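Nikix (robot arm kit)
By Rocío Carhuamaca
Updated in June

Nikix is a small desktop robot arm, sold as a kit by the firm Bridow. It is meant for schools, hobby groups and people who want to learn pick-and-place work at home. The white parts are 3D-printed and the joints are moved by servo motors. The printed parts can also be bought without motors, for 156 euros; the full kit costs 228 euros.
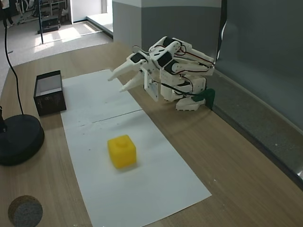
Construction

The motors sit in open brackets, so the wires between them stay visible and can be changed without taking the whole arm apart. The base is fixed to the table with a clamp. The gripper has two jaws and was drawn for light objects. Bridow gives 100 grams as the highest load, but the handbook advises users to stay under 80 grams when the arm is stretched out.

Use

The most common first exercise is to take a block from a sheet of paper and put it into an open box. A yellow block is easy to find for a camera on white paper, and many users begin with this colour.

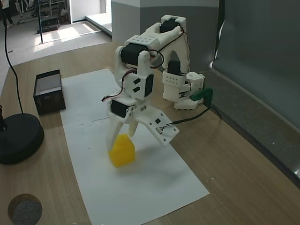

The movements can be taught by hand or written as a short program. In the first way, the user guides the arm through the task and the software, called Stetholm, saves the positions of the joints. Stetholm then plays them back at a chosen speed. Beginners usually prefer this way – it asks for no mathematics. Small dots on the paper are a simple help for placing the block in different positions between attempts.

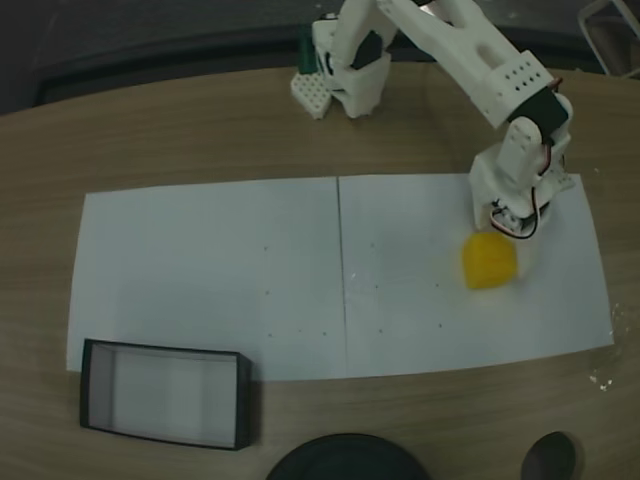

Reception

Users have praised the clear handbook and the low price of spare parts. The most frequent complaint is the noise of the motors. Some teachers also wrote that the screws of the wrist become loose after long use and must be checked.

Related articles
Bridow
Stetholm (software)
Ammann gripper
Desktop robot arms

80 shares
4 comments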